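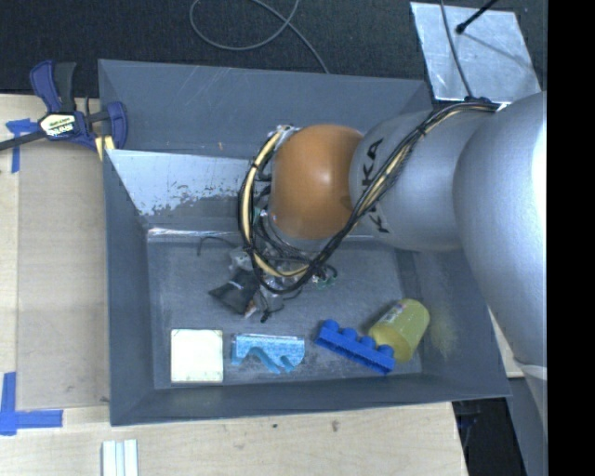 Jorora Deep Gray Storage Bin – a long review of a plain thing

I have been meaning to write this since August, when I finally gave in and bought two of these bins, and I apologize in advance for how much I have to say about what is, at the end of the day, a big gray box. But I looked for a proper review before I ordered and all I could find was people saying "great bin!" or "arrived fast," and I wanted to know how the thing holds up when you use it every day. So pour yourself a coffee.

First, the shape. It's a large rectangle with sloping walls, wider at the top than at the bottom, in a gray that leans toward blue in some light. I love a sloping wall. You can get your whole hand down the side of whatever is in there and scoop it up, and crumbs and grit slide down to the floor where you can get at them with a damp cloth. My old bins (Bivanard, the straight-sided ones, bought the year we moved) had corners like little canyons, and I once lost a perfectly good earring in one for most of a winter.

The slope does cost you some room. If you plan to pack square boxes in tightly you'll have gaps around the edges at the top, and it will bother you if you are that sort of person. I am married to that sort of person. He has stuffed the gaps with rolled-up dish towels and says he is happy.

Now, scratches. The walls mark. They are faint marks, the kind you see when you tip your head and catch the window, but they're there, and mine had a few by the end of the first week. I keep hand tools in one bin and gardening odds and ends in the other, so I am not gentle, and I'd still say neither one looks shabby. A glossy white bin would have looked dreadful by now. If you want something to put blankets in at the end of a guest bed, you may never get a scratch at all.

What I did worry about was my table. The tool bin lives on a pale wooden tabletop that I sanded and oiled myself over one very long Saturday, and I'm fussy about it. So far so good! I lift the bin when I want to move it, I do not drag it, and the grain underneath looks just the way I left it. I did try it on a scrap of old carpet for a while, thinking that would be kinder, but it collected sawdust and I went back to bare wood.

A word about size, as I got this wrong the first time. I measured my shelf at the depth of the bin's floor and forgot that the top is wider, so the first bin stuck out over the edge and I bumped it with my hip every time I walked past. Measure at the rim! I ended up moving the shelf (my neighbor Kalevi Turunen came over with his good drill, and stayed for supper, and I think we talked more about bins than any two grown people should). He has since bought one for his fishing gear.

Things I would change. I'd like a lid, or at least the option of one. Pandanport, where I ordered mine, doesn't list one, and I've made do with a piece of board cut to fit. I'd also like a smaller size to go with the big one. When you have a deep, wide bin and only a handful of small things, they wander. I got around this with a couple of shallow trays from Đàm, the little shop by the pharmacy, and they sit nicely on the floor of the bin with space left over for the level and the big pliers.

Cleaning is easy. Warm water, a bit of dish soap, a soft brush if somebody (me) has spilled wood glue. I would stay away from the scratchy side of the sponge. I used it once on a stubborn spot and left a dull patch about the size of my thumb, and now of course that patch is the only thing I see.

Who should buy it? If you have a workbench or a mudroom or a garage with a table in it, and you want one roomy place to toss things and then find them again, I think you'll be as pleased as I am. It is wide enough to see everything from above without digging, and that's what has changed my mornings. I used to empty a whole drawer to find the tape measure. If you need something to stack to the ceiling, or something with a tight lid for the attic, keep looking.

I'm going to order a third for the wrapping paper and ribbon as soon as I've worked out where on earth to put it – the closet under the stairs is my best hope, but the vacuum lives there, and the vacuum and I are still discussing it. I'll add a note below if the paper fits lying flat.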